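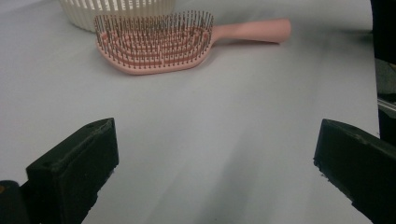 # Chapter 4: Brushes, Combs and the Station Top

Read before the practical. Bring your own kit, labelled, and a pencil.

## What this chapter covers

- the parts of a brush, and what each one does to hair
- vented, paddle and round: choosing between them
- cleaning, drying, putting away
- setting out a station so you can reach everything without looking

Chapter 3 was all hair, hardly any tools. Now the tools. Most first-years at the Drummond campus want to jump to scissors. Not yet. Brushwork first, scissors in chapter 7.

## 4.1 Starting at the handle

Pick up any brush from your kit. Handle, neck, head, pins. Four words, used all through the chapter, so learn them now.

**Handle.** Where your hand goes, obviously. Hold it loosely. A tight fist means a sore wrist by lunchtime and a sore scalp for the client.

**Neck.** Where handle meets head. Thin on some brushes, and the first place to crack. Check it under a good light.

**Head.** Can be a solid pad or open. An open one has gaps right through it, called vents. Air from the dryer passes through, and the bands between the gaps can give a little when the pins meet a knot. Good for detangling. Less good for a smooth finish.

**Pins.** Metal, nylon or a mix. Look for a rounded tip on every one. A tip that has come off leaves a bare end, and a bare end scratches. Run your palm over the lot before it goes near anybody's head. One bad pin and the brush is out.

*Bristles* are the softer ones, boar or fine nylon. Clients say bristles for everything. You dont need to correct them.

## 4.2 Where to begin on the hair

Ends first. Always. Hold the section above the knot with your free hand, brush below it, then move up a bit and go again. Root to tip in one pull comes last, when nothing catches.

Curly hair: damp, conditioner in, wide spacing. Fine hair: lighter colour shows breakage sooner, so go slow. Extensions have thier own page, see 4.6.

> **From the salon floor**
> "I got my first job in Brendon and spent the whole of May on brushes. Washing them, mostly. I could tell which stylist had used one by the hair left in it."
> Doaa Kettani, senior stylist, Weltgate Hair

## 4.3 Cleaning, the short version

1. Lift out loose hair with the tail of a comb.
2. Wash in warm soapy water. Get between the pins.
3. Rinse, then disinfect for the time on the label.
4. Shake out. Dry pins down on a clean towel.
5. Back in the covered drawer. Dirty brushes never go in with clean ones.

Wooden handles don't get soaked. Wipe only.

## Before you go on

Draw your own brush from the side. Label the four parts. Then write two lines on which hair type you'd grab it for and which you wouldn't. Hand it in at the start of the practical.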